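4.3 Checking the simulated cameras

Do this after loading a scene in Rostari and before starting the planner. The steps apply to the wrist camera and the fixed scene camera.

1. Open Views and select both cameras.
2. Set the render seed to 328. Leave the physics rate as it is.
3. Load the table scene and pause it at the start pose, gripper closed.
4. Open the object list. Confirm that every item on the table has a mesh and a collision shape.
5. Select the mango as the target and press Render.

Note: the close view may hold the target alone. The detector accepts this if the whole outline of the fruit is visible.

Caution: do not move the basket while the planner is running. Its walls are stored as fixed obstacles and are only read at load.

Rendered views, mango as target:

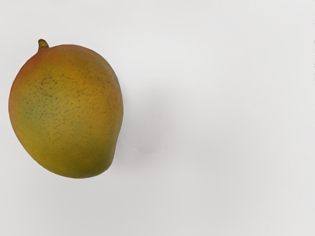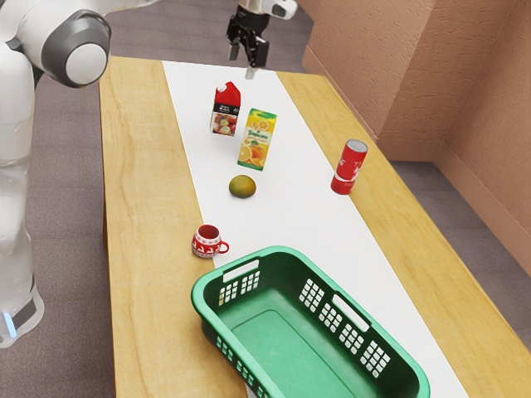 6. Run Detect. If the target is missed, raise the sample count to 3,000 and run it again.
7. Run Plan. The planner stops after 16 failed grasps and writes the last one to the log.
8. Save the scene under a new name. The supplied scenes are overwritten at each update.

Note: soft shadows can be read as part of the target mask. See 4.4 for the mask threshold.

Section revised by Chibuzor Nwosu, June.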